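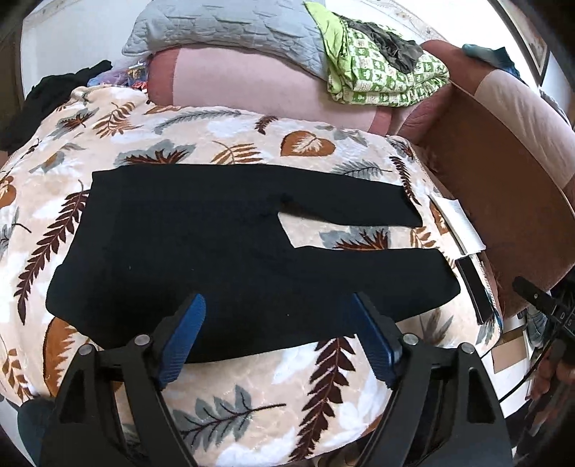
Has anyone used Dona Mechanical in Pledthorpe for a heating replacement? They are a family firm, started by the present owner's grandfather, and they do mostly commercial pipework with some domestic jobs on the side. I have a quote from them for a new boiler, 13 radiators and all the pipe runs upstairs. The bedroom pipes are under the floor right beneath the bed, so the bed with the leafy blanket has to come out, and their quote says "client to clear rooms". The other quote, from Bermúdez Heating in Estville, includes moving furniture but is dearer. Dona want 18 per cent up front. Is that normal for a firm that size?

Lakmal Selvanayagam

flangeface
Deposit is fine. On a job with that many radiators they will be ordering a fair bit of stock in your name. I would ask what it covers and get it written on the order. "Deposit" on its own means nothing if you fall out later.

Clearing rooms is standard with commercial firms. Their fitters are used to turning up to an empty shell.

old_pledder
Dona did our church hall and then my sister's house. The hall was very good. Neat brackets, everything labelled, valves where you can reach them. The house was slower, as they kept being called back to a school job. Four days turned into nine. No complaint about the work itself.

BackEntry47
I'll disagree with the above. I had them in November for a cylinder swap and the lad they sent had clearly never worked in a lived-in house. Boots on the carpet, dust everywhere, left a floorboard loose on the landing. The office did send someone to fix the board when I rang, but I shouldn't have had to ring. Go with Bermúdez.

old_pledder
One floorboard isn't much to judge a firm on. They have been going 59 years.

BackEntry47
The age of the firm doesn't lay dust sheets. My point was that they are a commercial outfit and they treat a house like a site. Fine if you are moving out while it's done. Are you, Lakmal?

Lakmal Selvanayagam
No, we are staying put and moving from room to room. My mother lives with us as well, so I need at least one warm room each night. Neither quote mentions temporary heating.
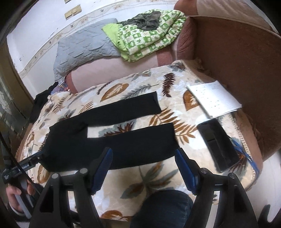 Main bedroom, still to be cleared.

flangeface
Thanks. Strip the bed and stand the mattress in another room the night before. If the boards run the same way as the joists in the next room they may want to lift a strip right across, so don't plan on sleeping in there until it's all back down and tested.

On the warm room, ask them to phase it. They can leave the old circuit live downstairs while they pipe upstairs, then change over in a day. It costs a bit more in labour. Any decent firm will do it, but it has to be priced in at the start.

Nuwan Sivakumar
I work in estimating for a different contractor (not in your area, so no interest either way). Some things to check before you compare the two totals:

Are both quotes for the same pipe? Copper and plastic are a long way apart on price.
Does either include flushing and inhibitor?
Who makes good the floors and plaster? Commercial firms often leave that out altogether.
Who registers the boiler, and when does the warranty start?

I'd guess the gap between them shrinks once those are filled in. I don't agree that commercial firms are worse in houses. It depends on who runs the job. Ask Dona for the name of the supervisor and whether he will be there on the first morning.

BackEntry47
Fair enough, that's a better way of putting it. If I'd had a supervisor I might have had a different week.

Lakmal Selvanayagam
Went through both quotes again with Nuwan's list. Dona is copper throughout and includes the flush, but nothing for making good. Bermúdez is plastic upstairs and does include making good, so they are closer than I thought. I have emailed Dona about phasing and about the supervisor.

old_pledder
Ring them instead, they are hopeless with email. Try before 8 am, when the owner is in the yard.

Lakmal Selvanayagam
Will do. I'll post again when I have a revised price.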